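Sanari Hand-Held Gripper Kit: Trial Report
Zirnurton Technical College, Applied Automation Project
Tuesday, March 17, 2026

1. Purpose

Our group was asked to try the Sanari kit before the department decides whether to order more. The kit is a gripper that a person carries and closes by hand, with a camera and a printed marker on it. It is sold by Holness, who lent us 2 units. We compared it with the Le Goff kit the lab already owns.

2. Setup

Unpacking and charging took one morning. The printed guide skips the camera calibration step - we found it in the online manual. After that, each new user needed 20 minutes of practice before their recordings were good enough to keep.

3. Recording

Each session lasted 30 minutes. Over three weeks we saved over 2,000 short recordings of picking up, moving and putting down everyday objects. The Le Goff kit was lighter but lost track of its position more often when the user turned quickly.

The Sanari unit tracked well in open rooms. It did worse close to blank walls, and the software gave no warning until the session was over.

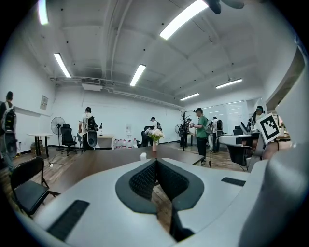
Wrist strain was the main complaint from our group. Two of us switched hands halfway through a session, and the grip is plainly shaped for larger hands than ours.

4. Recommendation

We suggest ordering the Sanari kit if Holness can supply the smaller grip listed in its catalog. The calibration steps should be printed and kept with each unit. We did not test battery life past one session, so that still needs to be done.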